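Questions I Get Asked About My Memory Quilts

What do you make them out of?

Mostly button-down shirts, pajamas and the odd tablecloth. I started with my grandfather's work shirts after my aunt handed me two garbage bags of them and said "do something." I'd only ever made potholders before that! Cotton is easiest, flannel is a dream, and I'll take denim if there isn't too much of it. Please don't send me sweaters. I tried a sweater quilt for a lady over in Atinga and it stretched in every direction you can think of.

How many shirts do I need?

For a lap size I like 12. A twin takes more, but we can always fill in with plain cotton so you don't have to raid everybody's closet. Send extras if you have them (you'll get them back).

Do I have to wash everything first?

Yes please, and skip the fabric softener. If there's a shirt you can't bear to wash, put it in its own bag with a note pinned on and we'll talk. I've had that conversation plenty of times and I don't think it's strange at all.

Can I pick the pattern?

Sure! I do three: plain blocks, a log cabin, and one I call the Flimstead, named for the street I lived on when I worked it out on the living room floor. The Flimstead uses up small pieces, so it's good for baby clothes. It also takes me forever.

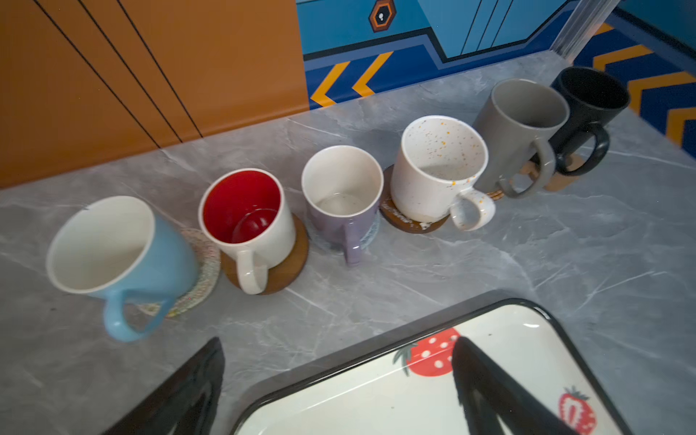 Six ceramic mugs
In a row on the counter, with a strawberry-print tray below

What does it cost?

A lap quilt is 200 dollars, and that covers the batting, the backing and the thread. Bigger ones I price once I've seen the pile. I ask for half up front. I used to wait until the end for all of it, and then one winter I had four finished quilts sitting on my couch and no money for batting, so now it's half.

How long will it take?

Roughly 6 weeks from when your box gets to me. September is when the holiday orders start coming in, so if you want one under the tree, get your box to me before then. I'm one person with one machine, and my machine is older than my son.

Will you cut up my wedding dress?

I've done two. I was a nervous wreck both times. If you're sure, and you've slept on it, and your mother knows, then yes. Satin frays like crazy so I back every piece before I sew it, and that adds a couple of weeks.

Can you keep the pockets?

I love keeping the pockets! Tell me which ones. My sister keeps her reading glasses in Grandpa's pocket on hers. Buttons can stay too, unless the quilt is going to a baby, in which case they come off and I mail them back to you in an envelope.

Do you teach?

A little. I have a small beginner group that meets in the Arov library at 10 in the morning, and you can borrow a machine if you don't have your own. Bring fabric scissors if you've got them and don't let anybody in your house use them on paper.

What if I don't like it?

Call me. I had a man who wanted his blocks in the order his dad bought the shirts, and he hadn't mentioned it, so I took the top apart and did it over. I send a photo of the layout before I sew anything now. Look at it for a day or two before you write back, and if a block is bugging you, say so.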